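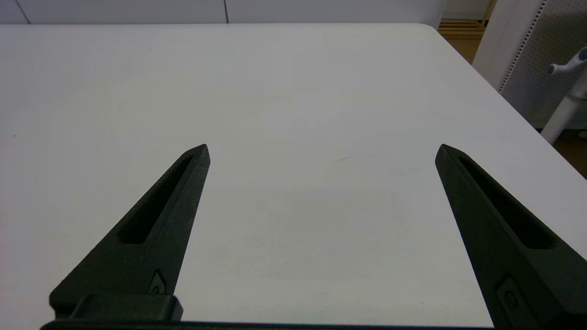
Figure 1. White tabletop with a small dark mark near the center.

The Kekmont Sessions: How a Local Band Changed Its Sound
Music History Project, Final Report
Students: Precious Barredo, Nizar Hamdan
Advisor: Roswitha Wyss
February 2, 2018

1. Topic

Our project looks at Safavi, a band from Fluvden that played folk rock and later moved to electronic music. We wanted to find out when the change happened and who in the band pushed for it. Most local write-ups credit the singer, Hermine Wieser. After listening to the records and reading the liner notes, we think the drummer, Florian Plattner, had a larger part in it.

2. Sources

Safavi released four albums. We listened to all of them in order and then again by songwriter. We also used the printed lyrics, two concert programs from the Fluvden town library, and a long radio interview with Wieser. We could not find a copy of the band's first demo tape, so the early period is covered less well than we planned.

3. Findings

The first two albums are built on acoustic guitar and violin. Plattner is listed only as drummer. On the third album, Cloko, he is also listed for keyboards and tape loops, and he shares writing credit on three songs. These are the songs with no guitar at all.

The fourth album was recorded in Kekmont and has 13 tracks. The violin appears on one of them. Wieser sings lower and often repeats a single line where she used to tell a story in verses. In the radio interview she says the words for this album were written after the music, which was new for her.

The concert programs show that older songs stayed in the live set, sometimes with new arrangements.

4. Problems

Writing credits do not always show who had an idea first. Plattner did not answer our letter in December, so his side comes only from the liner notes. We also disagreed on whether Cloko belongs to the early or the late period. Precious puts it with the early records and Nizar with the late ones, and the report treats it separately.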